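Skorkby Guest Rooms – Pre-Purchase Safety Checklist, Mobile Arm Unit
Filled in by: Wahyudi Manurung, room operations
Checked by: Melur Rahman, purchasing
Round: June, second visit
Status: open, see items 4, 7 and 11

Please write OK, NOT OK or LATER after each item, and put the comment under it. Items with NOT OK must have a cost line before we sign the order with Simanjuntak.

1. Door width and thresholds
OK
All 14 rooms on the floor measured. The metal strip at the bathroom door is higher than the base can pass, but the unit has no task in the bathroom in the first year, so I did not put money for it.

2. Floor surface
OK
Wood floor in the rooms, carpet in the corridor. The change between them is flat. The supplier asks that we remove loose rugs. We have 2 of them, both in the corner rooms, and Melur agrees to take them away.

3. Charging place
OK
Linen store, left wall. The socket is on its own fuse. Electrician has confirmed this in writing, copy is in the folder.

4. Emergency stop
NOT OK
The button on the base is easy to reach when you stand behind it, but not when you stand between the bed and the unit. I ask for the wireless stop. It is in the Simanjuntak price list as an option, 292 each, and we need one for the floor and one spare.
Melur: accepted for one. The spare I move to next budget, unless the insurance says different.

5. Speed limit with people in the room
OK
The rule will be that no guest is in the room. The slow mode must be on anyway. Staff cannot change it without the key, I have tried.

6. Lifting limit
OK
Slippers, small packets and wrapped items are far under the limit. Water bottles in the large size are not on the task list and should stay off it.

7. Drawers and cabinets
NOT OK
This item took most of our time. The Sesitska cabinets have a top which goes out over the drawer, so the gripper must come in from the front and from above, only after the drawer is fully open. Half open is not enough space. 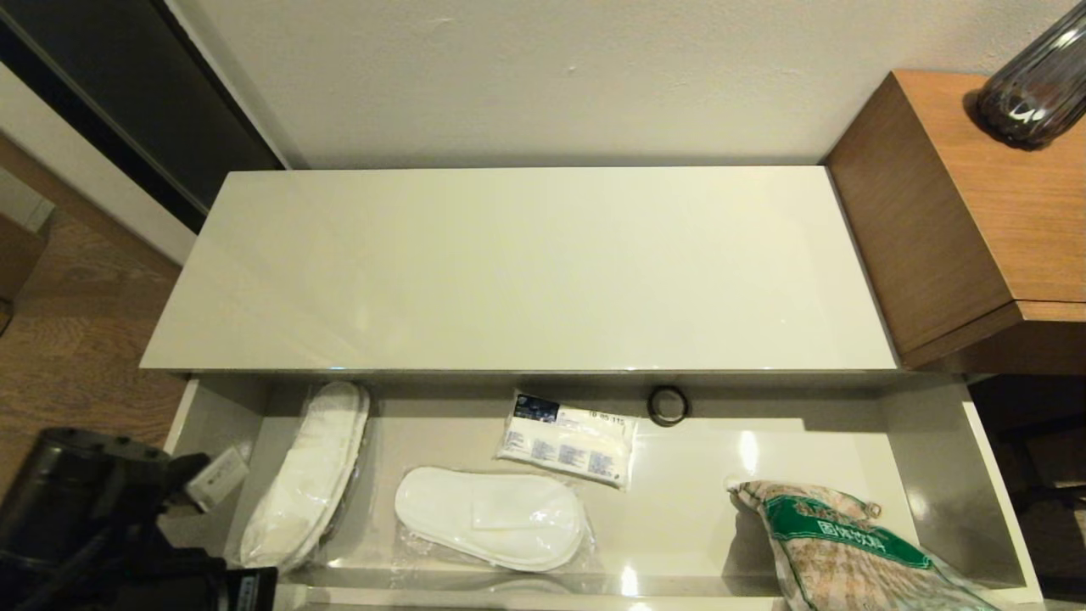 For this reason we need drawer stops that hold the drawer at the full opening and do not let it come out of the rails. I have asked for a price for 55 pieces, which covers all rooms and a few for breakage. Also the glossy surfaces give reflections, and the supplier says matte liners in the drawers can help the camera. The liner is cheap, but somebody must cut it to size, so please count the hours too.
Melur: stops yes. Liners first in one room, then we decide.

8. Packing of small items
LATER
Clear plastic wrapping is the difficult part for the gripper. Ask Ernano if they can deliver slippers in paper sleeves, and what is the difference in price.

9. Pinch points
OK
Yellow tape at the elbow joint is included in delivery. Staff training must show it.

10. Cleaning of gripper pads
OK
Wipe at 10:00 and at the end of shift. Spare pads are in the service contract.

11. Service contract
NOT OK
The offer says reply in two working days. For us this is too slow in high season – I would like next day from June to the end of summer, even if it costs more.
Melur: waiting for new offer.

Order is not released before 4, 7 and 11 are closed.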